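Irncombe Business Park Tenants' Group
Minutes, 16 Aug 2026
Minutes taken by Larysa Pylypenko

Hi all, my turn with the notes again. I type slower than people talk, so if I've mangled what you said, write to me and I'll fix it before the next one. We had 29 people signed in, plus a few who came in after the sheet had gone around and never found it.

1. Last meeting's minutes
Approved with one fix. I had put the Hutchins loading bay on the north side and it's on the east side. Sorry, Hutchins!

2. Finari and the old stamping building
This took up most of the evening. Finari sent two people from their site team to go over the plan for the battery recycling line. They've signed a lease on the old stamping building and want to start moving equipment in by November, if the electrical work is done by then. They expect to hire up to 26 people for the first shift and will look at a second shift after that. They wouldn't give a date for the second shift, though they were asked in several different ways.

Most of the questions were on fire safety, and I think that's fair. The packs come in discharged, they told us, and get stored in a separate room with its own sprinklers. The print shop wanted to know what happens if a pack comes in damaged. Those go straight to an outdoor bunker at the back of the lot and don't enter the building at all. I asked how close that bunker is to our fence and they didn't have the number with them – they'll send it to me and I'll pass it on.

There was also a good bit of talk on wages. Finari said pay will be posted with the job ads and not before. A couple of people grumbled (all right, I was one of them), but we left it there.

Action: Larysa to chase Finari for the bunker distance and the site drawing.

3. Pallets and shared floor space
We've had the same conversation three meetings running, so I'll keep it short. Pallets are still being left along the walls in the shared unit. We agreed that anything flat on the floor and out of the walkway can stay for 5 working days, and after that the park office can move it. Put your company name on yours, please. Marker pen is fine.
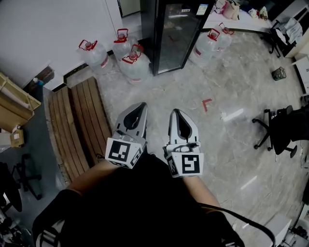 4. Dustberg Road access
The county wants to resurface Dustberg Road and close one lane while they do it. The work should take 2 weeks. Trucks would come in by the rear gate, and that gate sticks, as anybody who has ever leaned on it will tell you. The park office is getting a price for new hinges. Hutchins asked if deliveries could be spread out through the morning so we don't all have trucks backed up at opening time. People liked the idea, and Hutchins will send around a sign-up list.

Action: Hutchins to send out the delivery list. Park office to report back on the gate.

5. Anything else
The coffee machine in the common room is going back to the rental company. Opinions were strong and I'm not writing them down.

Next meeting is in the same room. Finari have said they'll come again and bring the drawing.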